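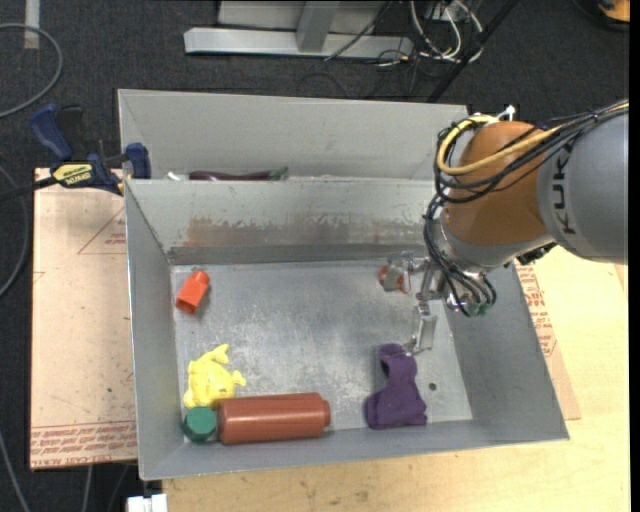 4 min read

Workshop tips for people whose grasp planner has opinions

Start with the bin, in software. Most planners ship with a default container that has straight walls and a flat floor, and the collision checker will believe every word of it. Ours has flared sides and a sloped partition near the back, so the mesh had to be measured by hand one evening in July. Model the partition as its own body. An eggplant tucked under its lip in the back compartment is a perfectly good target as far as the segmenter cares, and the planner will cheerfully send a finger through sheet metal to get it. Clamp the bin before you calibrate, too; an Irwin on the back wall is plenty.

Bare metal is hard on depth cameras. Drop any point within 10 mm of the modeled floor, then check that you haven't also dropped your thinnest object. Kirsty Sedgwick at Bidbridge lost an afternoon to a washcloth this way.

Soft lumpy things need their own grasp scorer. The one in Lui likes parallel faces and will rate a heap of cloth somewhere below a wall.

Cap the planning time. We use 700 ms, then fall back to a straight-down pick. It used to be over 40 seconds, long enough to go and make tea — and to forget why you were standing there.

Log every failed pick with its point cloud. Keep the last 200 and delete the rest, or Dranex will fill the disk and blame the network.

Restart the driver before you restart the argument about the driver.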